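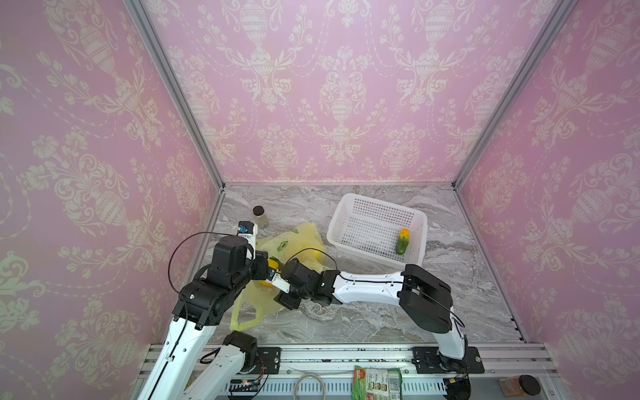 Repeat Matching in Patterned Wallpaper: Waste and Visible Error
Taras Shevchuk
Module project, interior finishes

1. Aim
The project measured how much paper is lost when a large repeat is matched across the walls of a small room, and whether a cheaper cutting order reduces the loss.

2. Method
Two papers were compared, Liapis (straight match) and Drirkik (half-drop match). Both were hung in the test room at Clulside in February. Drops were cut from one roll at a time, then from alternating rolls. Joints were checked under side light from a distance of 1000 mm and again from 3000 mm.

3. Results
Total offcut length for Drirkik cut from one roll was 3974 mm. Alternating rolls gave less offcut, but shade differences showed at two joints. Liapis gave the same loss with either cutting order. Mismatch at the corners was up to 7 mm – the walls were out of plumb and the paper was not trimmed to suit.

4. Discussion
Corner error was easier to see than error at a flat joint of the same size. The Tratberg paste allowed enough slip for flat joints to be corrected. It did not help at the corners, where each drop was cut and lapped.

5. Further work
Repeat the test with the first drop centred on the back wall.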